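25th August

Back on the incident log project after a week away. For anyone picking this up cold: we're trying to match the Clardale police bulletins against the Gultstead newspaper's crime pages, so we can see which street assaults get a story and which just get a line in the log (or nothing at all!).

Loaded the April batch first thing. 1,098 entries, and my matching script choked on 37 of them. I went through those by hand with a big coffee and most were dull stuff, like a street name spelled two ways or a time typed as 19:30 in one place and 7:30 a.m. in the other. That last one worries me a bit, so I've put a check in for anything that's exactly twelve hours off.

Two of the 37 are odd, though. Same corner, same evening, both down as a man punched from behind while walking, but the ages of the victims don't agree. The paper ran it as one attack. I was all set to merge them and get on with my day, and then I thought no, leave it, ask somebody.
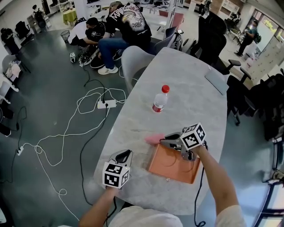

Grigoris Konstantinidis thinks I should keep them apart. His view is that the bulletin gets a new number for each person hurt, so two numbers means two victims until the police say otherwise, and a reporter in a hurry could easily have folded them together. He also wants me to stop using the headline as the match key, which, fine, he's been saying that since spring.

So I un-merged the pair and flagged both. Wrote to the bulletin desk to ask, no answer yet.

Also switched the match key to street plus date plus hour (you win, Grigoris). Ran it on the first half of April and it picked up several stories the old version missed, mostly short ones with headlines that never mention an assault. Really pleased with that!

Still to do: second half of April, fix the Alexiou Street spelling in the lookup table, and save a clean copy to the Alent folder before I touch anything else. The old copy in there has the merged pair in it, so please don't use it.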